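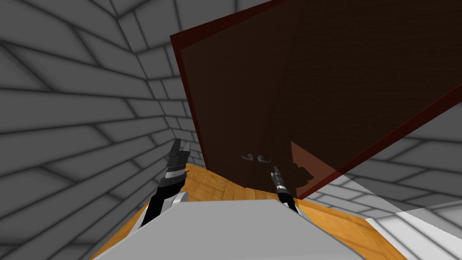 Gray brick walls and brown panel

Kellgate-Fillham border talks: anything new?

tollroad_9
23/09/2021
The two foreign ministries put out a joint statement after the Tinon meeting. They want the crossing open to freight again by March and 23 more customs staff on the Kellgate side. No word on passenger traffic.

harbor_mule
The statement is the same as the last one with the staff number changed. Fillham still charges 115 a truck and the text doesn't mention the fee at all.

tollroad_9
It does. Paragraph 9, "review of transit charges."

harbor_mule
A review is not a cut. I drive that route and I'll believe it when the fee drops.

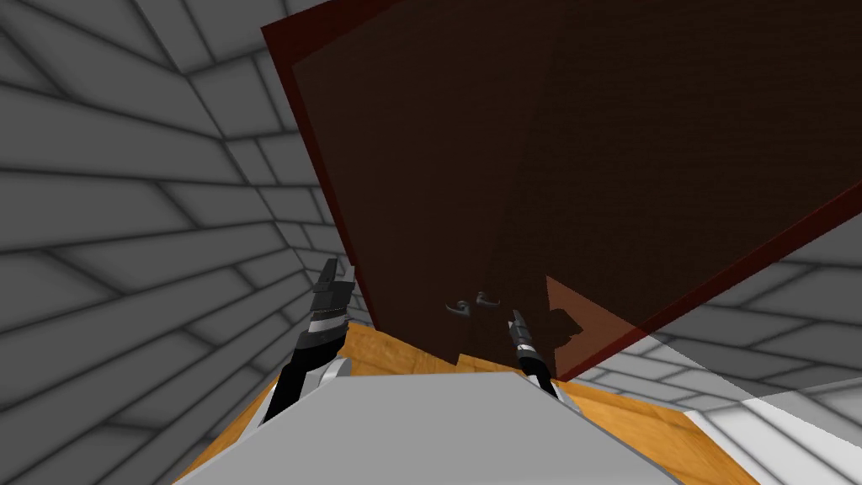

plainledger
The fee matters less than the security part. Both sides agreed to share patrol reports, which they refused to do before. My worry is that the talks get stuck in the corner, like where those two gray brick walls look to meet, with each ministry waiting for the other to sign first. Sæther offered to host the next round and I think they should accept.

harbor_mule
Disagree. Sæther sells fuel to Fillham, so it isn't neutral. Keep the talks in Tinon.

tollroad_9
Tinon has no rail link and the delegations complained about that. Before the closure 800 trucks a week used the crossing. I'd take any host who gets it open.

plainledger
Same here. Does anyone have the full text of the patrol annex? The link on the Kellgate ministry page is dead.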